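Preparing a Shared Table for Work With Small Equipment

This page applies to all users of the shared tables in the Manole building. Please read it before your first booking and keep to it for every session, including short ones.

Before you begin

Clear the tabletop completely. Bags, coats and drinks go on the shelves by the door. Wipe the surface with a barely damp cloth, then with a dry one, working from the far side toward yourself. Do not use spray cleaner at the table. Liquid soap is kept in the 500 ml bottles under the sink and should be diluted first.

Tables have a load limit of 240 pounds, spread evenly. Heavy cases should stay on the floor until they have been unpacked.

Setting out the equipment

Place long pieces first and small ones afterward. A long piece should lie where you can reach it without leaning across anything else. Small devices with an opening or a lens in the face should be turned away from the person handling them, and should be moved by the body only.
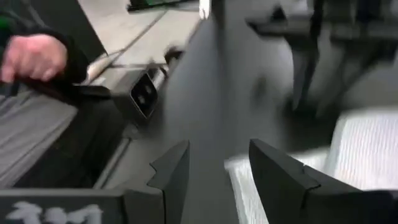 Ditte Egilsson

Keep one hand near a long, flat-edged piece while adjusting whatever sits at its end. Small attached parts shift easily when the piece is bumped - check their angle again before you let go. Sleeves should be close-fitting or pushed back.

Striped or patterned fabric makes dropped screws hard to find. If cloth is needed at the table, use a plain one from the drawer, fold it once, and keep its edge clear of any moving part.

Finishing

Return items in the reverse order. Wind cables loosely and secure them with the reusable ties. Wipe the table again and enter your finishing time on the sheet.

Report damage to Radu Costache the same day. Requests for additional tables are handled by Anitha Iyer and should be made before the end of October.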